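About > Who We Are > Our Story

Posted in May by Rüdiger Reinholz

Hi, I'm Rüdiger, and I started Flollatlow with one hand-held gripper and a kitchen table in Skeststead. I'd spent years writing motion code for packing lines, and every time a customer changed the size of a bag I had to go back in and fix it. My neighbor could pick up that same bag without looking! So I quit typing out moves and started showing them.

We're still small. There are four of us now, and we work out of the old print shop on Sheehan Street (ring twice, the first ring never gets through). What we do all day is teach by hand. One of us holds the gripper, goes after an object the way you'd want a robot to, and the camera on the tool records the whole thing. Later those recordings train an arm to do the same job. For bigger stuff, like drawers and doors, we drive the arm by remote control from the next room - slower, but the arm's own reach is baked in from the start.

I'm picky about where we record. A clean bench with a single cube on it teaches very little, so we go to bedrooms, pantries, back offices, anywhere people really put things down. Snack packs are my favorite. They're shiny, they crinkle, they slide over each other, and the sealed edges are easy to miss.

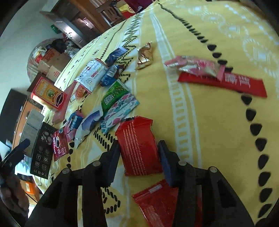
Fingers open over a red snack package, with plenty more packets to choose from.

Our biggest set so far is called Coris. It covers 63 kinds of household goods and was recorded in 74 rooms, and yes, I carried the gear up the stairs to most of them. If a take goes badly we keep it and mark it as a miss, and the training folks can decide if they want it.

Want to learn to do this yourself? We run a hands-on class every other Sunday, starting at 10 a.m. You don't need to code. You do need a bit of patience, and short sleeves help. Write to me through the contact page and tell me what you'd like a robot to pick up - I read all of those myself, usually over breakfast.

Filed under: Company, Teaching Robots by Hand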